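Cords, bins and other things I finally dealt with

I put off sorting the workroom until December, when I tripped over the same extension cord twice before breakfast. What follows is more or less what I did, in the order I did it, with a few things I'd change.

Start with the cords! I used to wind mine around my elbow, which puts a twist in every turn, and then they fight you the next time you want them flat. Now I make big loose loops, about as wide as a dinner plate, and close each one with a strip of old bicycle tube. Yellow ones go on the left hook and black ones on the right, so I can grab the outdoor cord without reading any labels. Anything with a nick in the jacket goes straight out (I know, I know, tape. Don't tape it).

Then bins. I had a whole tower of little ones with lids and I hated every single one, because whatever I wanted was always in the bottom. Araceli Esteban, who teaches the upholstery class over at Brernby, talked me into big open bins with no lids, and I've been happy with them ever since. Gray is a good color for this. White shows every scrape and black swallows small parts. Park the bin right up against your worktable and you can sweep things off the edge straight into it.

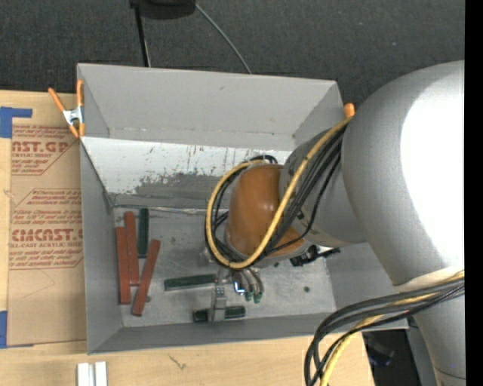 Scuffs on painted surfaces are mostly a matter of patience. Warm water and a drop of dish soap first, then a paste of baking soda on a damp rag, small circles, no pressing. If the marks are still there after that, the paint itself is probably gone, and you can either touch it up or leave it alone. I leave it alone. A bin that gets used is going to look used, and I'd much sooner spend the afternoon on something else.

For wooden tabletops, wipe with the grain and dry it right away. I sand mine lightly with 800 grit once a year and rub in a bit of oil, and that takes care of the water rings. Do this before you put the bins back, not after, ask me how I know.

Carpet in a workroom is a pain, but if you're stuck with it, dark is kinder than light. Go over it with a magnet on a stick before you vacuum. Hugo Toledo lent me his and I found a whole jar's worth of screws and staples, plus the tiny hex key I'd been blaming my brother for.

Next up is the shelf over the door, which is still full of paint cans from the old house.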